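Drindlow Local History Group
Minutes of the meeting held 2023-02-06

I'm taking minutes again, so blame me (Min-kyu Han) for the spelling. Si-eun Yoon was in the chair. We had 17 through the door, a pretty good turnout in this heat, and apologies came in from the Kolari end of the district where the road is still closed.

Last meeting's minutes were accepted once I'd fixed the date of the butter factory fire. Sorry, all!

1. The Flimalia anniversary

Most of the night went on this one. Flimalia, our little magazine, has its anniversary issue coming out in July and Si-eun would love a proper afternoon at the hall to go with it. I'm all for it. We talked over old covers on the walls, a reading from the first issue, and a table where people can bring in family photos to be scanned. 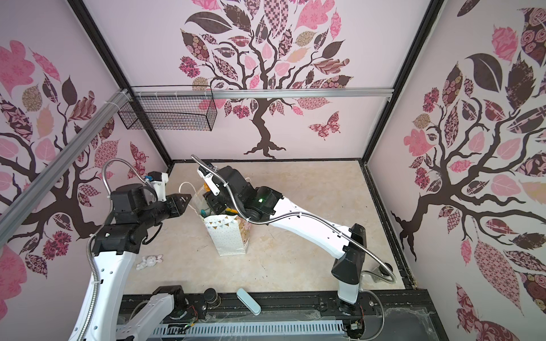

The hall is ours from noon if we want it, and the hire is $19 an hour, same as last year. Si-eun will book five hours, which leaves us time to put the chairs back. Moved by me, seconded from the back row, carried.

2. The shop ledgers

I've now read through almost 24 pages of the old general store ledger and I'm completely hooked (there's a whole column just for boot polish). The ink is fading on the later pages, so I asked if we could photograph the lot before winter. Agreed, and I'll start with the grocery accounts.
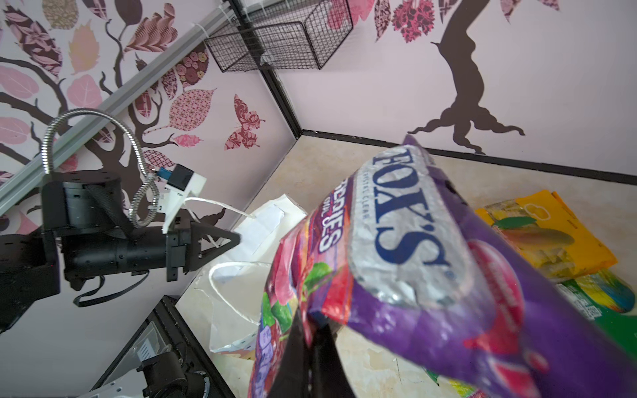

Si-eun reckons the ledger should have its own display at the anniversary, and I think she's right. We'd open it at the confectionery page and put some modern sweets beside it so the kids have something to compare. A purple bag of Fox's hard candy, with its silver top and the red berries printed on the front, would brighten up that brown old paper no end! Whatever we buy has to stay well clear of the ledger itself, and I'll look after that.

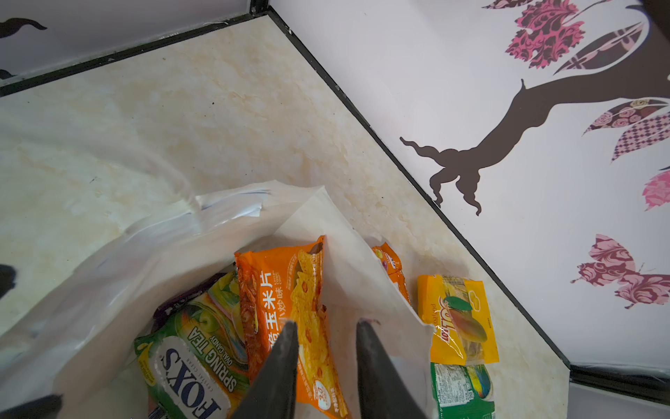 Fox's Spring Tea oval candy, in the green bag.

3. Other business

The label on the railway photograph is still wrong. It says Kolari and it's plainly Drindlow, you can see that from the water tower. I'll print a new one.

Si-eun has the spare key to the cupboard. Please ask her before you borrow the scanner.

Closed at nine, tea afterwards.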